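The Grorley Table: Pictures from Our Two-Handed Study

Welcome, and thank you for stopping by! So many of you asked to see a little of how the Grorley work gets done (the paper is rather dry on that point, and I say so as one of its authors) that I promised a page for it, and it has taken me until October to keep the promise. The short version is that we wanted to find out how well a two-armed robot can learn household chores from people who never touch the robot at all. They hold a pair of grippers in their own hands, do the job at an ordinary table, and the recordings become the lessons.

We gathered 1031 recordings over the summer at our Gustham rooms, each one a short tabletop task done from start to finish. The question we cared about most was whether the two hands need to be tracked separately and closely, or whether a looser estimate will do. My own feeling going in was that the looser one would be fine. I was wrong, and I have been teased for it at lunch ever since.

A white table, a little vase of flowers, a small round disc near the back edge, and a gripper in each hand. The patterned cubes are what give us the position of each hand, and much of the paper rests on them.

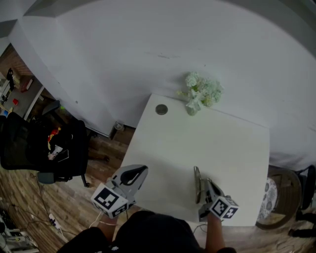 Ute Haberkorn wrote to us after reading the draft, and I have her leave to share it: I'd like to know what happens when one hand passes in front of the other. In my own recordings that was always where the numbers went strange, and I ended up throwing away far more than I wanted to. Did you drop those stretches or fill them in? And if you filled them in, did the robot pick up any odd habits from it?

It's a very fair question, Ute, and the answer is a bit of both. Gaps shorter than 300 milliseconds were filled in from the motion on either side, and anything longer was marked and left out of training. We did see one odd habit -- the robot would pause with its left arm just before the two arms crossed, as though being polite about it. Benedikt Schwerdtfeger traced that to our filling step, which smoothed the motion down too much, and once he had it corrected the pause went away.

As for the result itself, training on 600 recordings with close tracking of both hands gave us a better robot than training on all 1031 with the looser estimate. The difference was small for jobs where one hand mostly holds still, and quite large when both hands move together, such as passing an object across or turning something over. We ran the comparison 2 times, with a fresh training run each time, and the order came out the same.

The recordings are kept under the name Flusteck, and we are still tidying the notes that go with them. If you would like a copy of the filling step in the meantime, write to Benedikt or to me and one of us will send it along -- mornings are best if you'd like a quick reply.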